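Speaker notes: "Chopsticks, caddies and the little jobs around dinner"
(evening slot at Felletlow, 47 minutes with questions, water on the left side please)

**Opening, slides 1-3**

Hi everybody, thanks for coming out. Wait for the door to stop banging. Don't start with the rice story, it's too long and I always lose the ending.

I want to talk about the least glamorous job in my kitchen, and that's putting the chopsticks away. I love cooking, I like shopping for it even more, and I'll happily wash a pot. But the drawer! For years I had one drawer where everything long and thin went to get tangled up, and every dinner began with me digging around for two sticks that matched.

Ask for a show of hands: who has a drawer like that? (At Utetti almost the whole room went up, so leave time for people to groan at each other.)

**Slides 4-6: get them all out**

First thing I do is get them onto the table. I keep a quilted cloth on mine, and I really do recommend it, because chopsticks on a bare tabletop roll and clatter and end up under the fridge. On something padded they pretty much stay where you drop them.
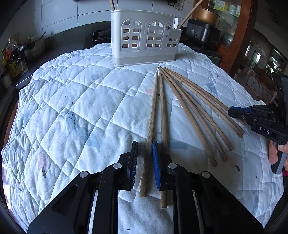

Once they're spread out I go looking for pairs. Mine are all wood but they've come from all over (a set from Sakai, a few from a housewarming, a couple I can't place at all), so I match by length first and color second. Color will fool you. A darker handle end and a paler tip can look like a different stick depending on how you're holding it, so lay the two side by side with the tips pointing the same way. Then run a thumb down each one for splinters. Anything rough goes in the garden for the tomatoes.

Slow down here. Last time I rushed it and a lady in the second row asked me to go back, and she was right.

Mention the spreadsheet, get the laugh, move on. Yes, I wrote down every meal at home that used chopsticks, and it came to 1371 before I quit. No, I don't know what I was going to do with it.

**Slides 7-9: somewhere to stand**

Okay, the holder. I tried a jar (tips over), a mug (too short, and then you're out a mug) and one of those flat trays from Grurkach, and the tray was fine until I had company and it went right back to being a heap. What I like now is an upright caddy with separate compartments. You can see what's in it, you can grab a pair on your way to the table, and with openings in the sides you get a bit of air moving through.

I'm also a sucker for one that's fun to look at. If it's going to sit out all day it might as well make me smile!

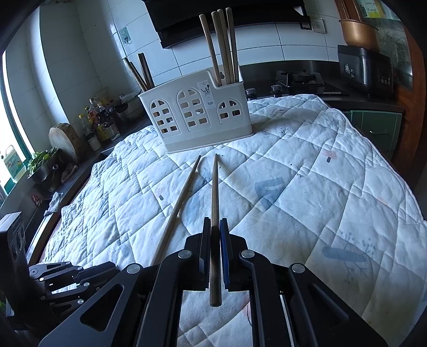
*Slide 8: The little house, partly filled. Chopsticks on both sides, a couple more on the quilt.*

Talk about which end goes up. People have feelings on this. I'm a tips-up person for drying and I don't mind which way after that, but my one firm rule is that they have to be dry before they're packed in close together. Wood that sits damp gets a smell, and you'll taste it in plain rice before anything else.

Also, don't fill it to the brim. Leave enough slack that you can pull one out without three others coming along for the ride.

**Slide 10: the part where I ask for something**

Try it tonight. It takes me 7 minutes with the radio on. If you've got kids, give them the matching, they're better at it than I am and they get weirdly competitive.

Questions I usually get:

- Dishwasher? I don't, for wood. Warm water, a little soap, towel.
- Lacquered ones? Keep them apart, they scratch.
- What about spoons? Separate talk, I have opinions.

Handouts are in the box by the exit, 213 printed, so tell people to take an extra for a neighbor. Remember to pick up the adapter from the podium before leaving.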